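Call for participants: help us write the good practice guide for recording at home

Hi! I'm Chi-keung Liu, and I look after the home recording rules at Civiveo. We're putting together a practice guide for people who use hand-held grippers in ordinary homes (yours, mainly), and I need readers who'll try the draft out and tell me where it's silly. We have 51 people signed up so far and I'd love to get to 128!

The draft is called Flillislow, it has three parts, and it's shorter than it sounds. You'd take it home, follow it for a few sessions, and scribble all over it.
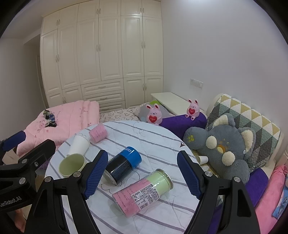 Part one is the bit I argue about most, which is how you set up before you start. My current wording says to pick one surface, decide which objects belong to the task, and write down how each one begins: upright, tipped over, open end toward you or away. Paper cups and canisters lying on their sides on a round table with a striped cloth are a perfectly good starting layout, as long as your notes say so. I also want a rule about labels and barcodes, and I keep changing my mind on whether they should face the gripper. Come and fight me on it!

Part two covers privacy and other people in the house, and part three is hand safety around the finger joints, with a section on two people working at one table.

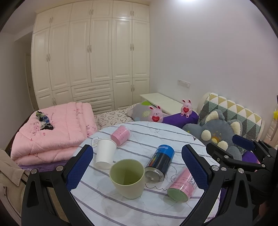 You don't need any background in robotics. You do need to be 18 or over, have a room you can use for an hour at a time, and be okay with writing blunt comments (I can take it). If you share your home, everyone in it has to agree first, and I'll send you the form for that.

We pay $200 once your marked-up copy is in. Write to me care of Civiveo with "Flillislow reader" in the subject line, and tell me a little about the room you'd use. Sign-up closes 1 November 2025.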